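Memory bench notes, Trikness project

Hi again, and welcome to the gallery! I've been writing the insertion software for Trikness since November, and people keep asking what it looks like from the wrist camera's point of view. I mostly look at logs all day (so many logs), so it was nice to pick out some views for a change. Everything runs on our planner, Dromano, plus a force controller I've now rewritten more often than I'd like to admit.

The approach is where planning does most of its work. The grasp pose comes first, then Dromano looks for a wrist path that keeps the fingers clear of the power supply cables while the card is held edge-on over the board. 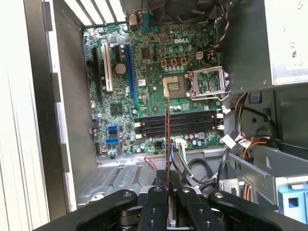
Cables are the worst part of my job, by the way. The depth data gets patchy on anything thin and dark, so I stopped trying to model each wire and now just grow one big fat keep-out blob over the whole bundle. Crude, but planning time dropped from 712 milliseconds to 241, and I'll take that!

Next comes the part I love, down at the memory slots. Once the fingertips get close, I switch off position control along the push direction and let force take over, with a tiny side-to-side search to find the groove. The slot angle comes from a line fit on the wrist view, refreshed on every step – if it drifts, the search starts over.

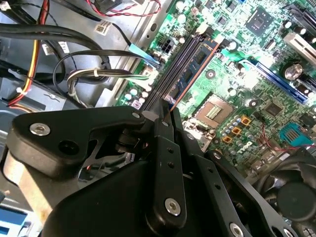 Khrystyna Stetsiuk wrote in to ask why the line fit doesn't just run once before contact, as the case isn't going anywhere. Fair question! The case stays put, but my hand-eye calibration is a bit off at steep wrist angles, and refitting hides a lot of that. The proper fix is a new calibration routine, and it's sitting in a branch called Mykhailiuk with 6 failing tests.

More pictures once that branch is merged.

Last updated 31 March 2020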